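Good collection rules for handheld grippers, a thread! We rewrote ours in April and I'm way too excited about it, so bear with me. 1/

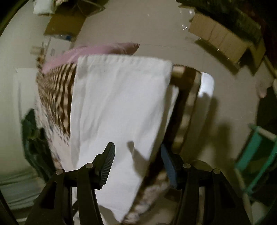 2/ The old version was 44 rules long. People skimmed it once and then did whatever the person next to them did. The new one fits on 2 pages and you can read it standing up.

3/ Rule one, and my favorite: start with the jaws open and hold still for a breath before you move in. It costs you almost nothing and makes the start of every episode so much easier to find later.

4/ Rule two: both fingertips stay in view the whole time. If your wrist angle hides one of them, change the wrist angle. Don't lean in and hope.

5/ Cloth gets its own section now (finally!!). Pick a hem or a corner and commit to it. Grabbing the middle of a pile is allowed, but tag it as a pile grab so it doesn't get mixed in with the clean edge grasps.

6/ Thin fabric on top of thin fabric is where most of our arguments happened. Did you mean to pick up one layer or both? We settled on this: write down what you intended BEFORE you close. If you got two layers and meant one, that's a miss, and you keep the episode anyway.

7/ Yes, keep your misses! Please keep your misses. The Perrin rig has a delete button right under your thumb and I would love to put tape over it. You may delete for a dead battery or a person's face in view. A fumbled sock stays in.

8/ Clutter: leave it alone. Our first draft had people clearing the floor before every session and the data got so tidy it was useless to the Tidora folks, who need laundry in real rooms. Move anything sharp, breakable or private, and leave the rest where it lives.

9/ Labels are the exception. Mailing labels, prescriptions, bills — turn them face down or take them out of the room. Check the boxes too, people forget the boxes.

10/ Lighting. Your own hand will throw a shadow on white fabric and that's fine. What we don't want is somebody switching a lamp on halfway through an episode. Pick your light and stick with it until the end of the set.

11/ Sessions are up to 50 episodes, then a 20 minute break. A real one, tool on the table. Tired hands close too fast and you can spot it in the speed plots every single time.

12/ Closutora has its own naming scheme for garments and so does Urkent, and they don't agree on what a "wrap" is. We use the Urkent names and keep a lookup table in the back. Pick one, any one, and write it on the wall.

13/ Still open: do we wipe the fingertip pads between sets or once a day? I'm team between sets, since lint builds up in the ribs so fast. If your lab has a rule for this I'd love to read it, replies are open!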